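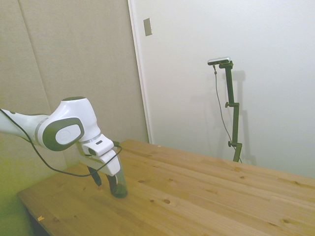
Neville Sowerby had written in the margin that the minutes of the Prellis Water Office should record facts only, and that the matter of the singing well was not a fact.

The Registrar, Csenge Vörös, noted the objection and left the entry as it stood. In August the well at Alemneh Street had been heard by 8 residents, each of whom signed a statement.
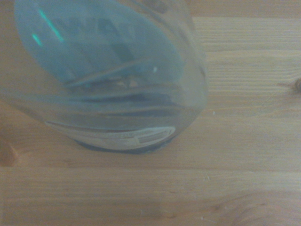
Clear bottle on a wooden surface.

The Office resolved to send an inspector. Roy Bramwell was appointed, and was instructed to listen at the well for one full night and to report in writing.
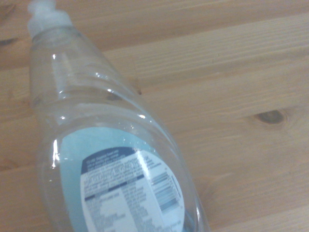 His report ran to a single page. It stated that the well was 1,112 feet deep, that the cover was sound, and that the song was one his mother used to sing while hanging out the wash. He asked that the last point be kept from the public file.

The Registrar read the page twice. She then placed it in the public file, under Weather, where no one had requested a document in over 1,000 weeks.
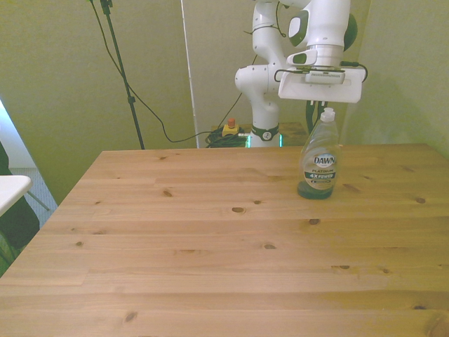 Second Entry

Mr. Sowerby asked for the key to the well cover. He signed for it at dusk and gave no purpose.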